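Wrote this fast, council votes soon, sorry for the mess.

The Jistcombe knife ordinance. Again. For anyone who missed the last round, the city wants to make it a misdemeanor to carry any blade over 2 inches in a park, on a bus or inside a city building. Two inches! My apple knife is longer than that. So is the one Ulla Miettinen uses to cut twine at the Fluraria flower stand, and she walks through the park to get there every morning.

I'm not a knife guy. I don't collect them, don't belong to any club. I do think a law should say what it's for, and this one doesn't. The first draft had a line about "intent to use unlawfully." Came out in March. No public hearing on the change, just a new PDF on the city site with the paragraph missing.

Without intent you have a possession crime and nothing else. A caterer on the bus with her knife roll, guilty. A kid with his grandfathers scout knife, guilty. The police say they'd use discretion. Fine, but discretion isn't in the text, and the officer who has good sense today gets transferred tomorrow. I've lived here long enough to know who gets searched at the transit center and who gets waved thru. 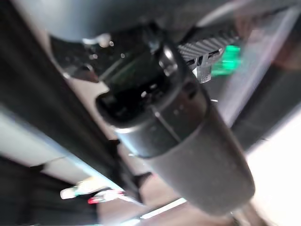
Gray sleeve, glossy black end cap, seam between the two.

Struan Mackay, who I usually agree with, told me at the Plurside meeting that other cities do it and the sky didn't fall. Maybe so. But other cities have exemptions for work tools. Ours has one, and it covers city employees. Read section 7 if you don't believe me. A parks worker can carry a blade to cut rope and the private contractor standing next to him can't, same rope.

And the state question. Nobody on the dais wants to talk about whether Jistcombe can even do this. Arvo Rissanen asked it twice during comment and got thanked for his time twice. If state law already sets the rule on blades then we're going to pay lawyers to find out we can't go shorter. The city attorney's memo is "forthcoming." It was forthcoming in the spring too. I'd want to read that before voting, wouldn't you?

Supporters keep bringing up the fight outside the Pirzada building. Awful, and I'm glad the man recovered. But what happened there was already a felony, charged as one, and the guy pled. A second, smaller crime stacked underneath wouldn't have changed a minute of that night.

What I'd take: put intent back in. Raise the length to something a normal pocketknife fits under. Write a real exemption for people going to and from work, whoever signs their paycheck. And make the first offense a ticket. A misdemeanor follows you to every job application, every lease. Merja Rissanen handed the clerk 1,543 signatures asking for pretty much that, and they got a single line in the minutes.

Esko Laitinen is the swing vote as far as I can tell. He said he was "still listening." OK. Email him, keep it short, be polite, mention the intent language by name becuase that's the part he can fix by amendment without sending the whole thing back.

I'll be there. Public comment sign-up is at the door and it closes when the meeting starts.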